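Vumeo review: rank tracking for a small business site

I look after the website for a packaging and catering supplies wholesaler. It has 477 product pages, a blog that gets updated when someone remembers, and one person doing the marketing, who is me. Until last August I checked our Google rankings by hand in a private browser window and typed them into a spreadsheet. Then our web developer, Hakim Goh, suggested I try Vumeo, and I have been paying for it since.

Vumeo is a rank tracker. You give it a list of search phrases and your web address, and every morning it tells you where you sit for each one. It will also check your site for broken links, missing page titles and slow pages. There is a keyword research section as well, which I'll get to.

Setup

Getting started was quick. I pasted in my phrases, picked a city and chose desktop and mobile. The first set of results was there by lunch. Importing old figures from the spreadsheet was harder. The dates have to be in one particular format, and the error message doesn't tell you which one. I wrote to support and Loretta Obi sent back a template with the columns already laid out. It worked the first time I used it.

Daily tracking

The tracking is the best part. I spot-checked it against manual searches for a month and it was rarely out by more than a position. The local results matter most to us, as a lot of our customers are cafés that want to pick up their order the same day. Vumeo keeps the map listings separate from the ordinary results, and Kincaid, the tool our old agency used, lumped them together.

You can tag phrases into groups. I have one for cups and lids, one for bottles and one for cleaning products. With the groups in place I could see that our bottle pages had been slipping for weeks while everything else held steady. The pages all had the same description copied from the supplier. I rewrote them over a fortnight and most have come back to where they were.

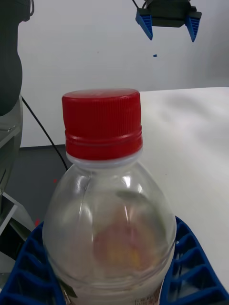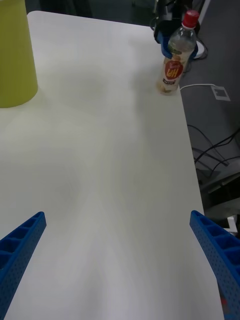
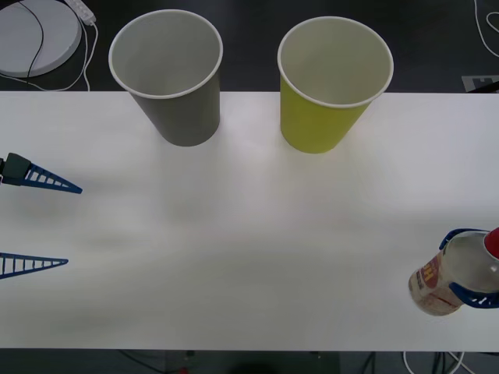

Red-capped bottle in the first photo, grey and yellow-green paper cups in the third.

Site audit

The audit runs once a week. Ours found 7 pages with no title at all, all from an old summer promotion, and a long list of product photos with no alternative text. Those were fair catches. It also marks things as urgent when they aren't. A page with a short title gets the same red flag as a page that won't load, and you have to dismiss each one separately. I'd like to be able to set my own priorities here.

Keyword research

This is the weak spot. The search volumes are rounded so heavily for Canadian phrases that I don't find them useful. Anything specific to our trade comes back as "low" with no number beside it. Suggestions lean American, so I get a lot of ideas with US cities in them. I still use Brollia for this part of the job, and if you already have a research tool you like, I wouldn't cancel it.

Reports

Reports can be emailed as a PDF on a schedule. My manager, Priya Esposito, gets the monthly one and reads the first page. You can put your own logo and colours on it, and you can hide sections. The charts print poorly in black and white, with two of the lines coming out in the same shade.

Plans

The small plan allows 2 websites and the larger one allows 4000 tracked phrases, far more than we need. I'm on the small one. There's no plan in between. You can pay monthly and stop when you like, and the trial didn't ask for a credit card.

Would I keep it?

Yes, for the tracking and the phrase groups. The audit is handy if you have the patience to clear out the false alarms. For keyword research, look elsewhere. I rate it four out of five, and I'd go higher if they fixed the Canadian volumes.

Reviewed by Priya Quintanilla
Posted February 14, 2018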